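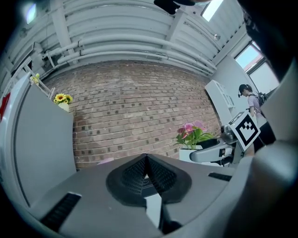 Entered by Inês Matos – Sterton workshop, back room – 15/12/2021

Walkthrough of the brick wall side before the partition layout gets fixed. Purpose is to decide what can be hung, leaned or routed along that wall and what has to stay clear.

Wall. Reddish-brown brick, with darker bricks scattered through it in no pattern I can use as a reference. I had hoped to count courses from a dark brick and skip the tape. Will snap a chalk line instead. Test hole in a mortar joint, 6 mm bit, went in clean to full depth. Second hole, in the brick itself, drifted. Joints only from now on.

Pipes. White horizontal run along the top of the wall, held on small brackets. Nothing to be hung from these, cable ties included. Rodrigo wants the new conduit to follow the same line. Fine by me if it sits 20 cm below the lowest pipe and has its own fixings. He is to confirm which of the pipes are live before anyone drills at that height.

Ceiling. White corrugated paneling and beams. Beams are the only fixing points up there. The skylight gives usable daylight near the middle of the room and not much along the wall, so the ceiling light stays on the list. Asked Fudorton for a diffuser; their quote is for the whole room, which we did not ask for.

Partition. Tall white panel, gray face. Stands steady on its own feet, but I would like one bracket back to the brick. The sunflowers in the small white vase are up on top of it. They come down before the bracket goes in – drill vibration will walk a vase that size. Glória says they can go on the office shelf. The white ladder-like rail near there leans at a diagonal. Needs a hook or a stop at the foot, Sérgio to choose.

Floor line. The gap between partition foot and wall measured 23 mm at one end and less at the other. Shim the foot, leave the wall alone.

Open items:
Conduit height, Rodrigo.
Rail stop, Sérgio.
Revised quote from Fudorton, me.
Masonry anchors, one box of 1,000 from Athanasiadis is too many. Ask whether they split boxes.

Later, same day: Sérgio prefers a hook. Foot of the rail to be checked again once it is up.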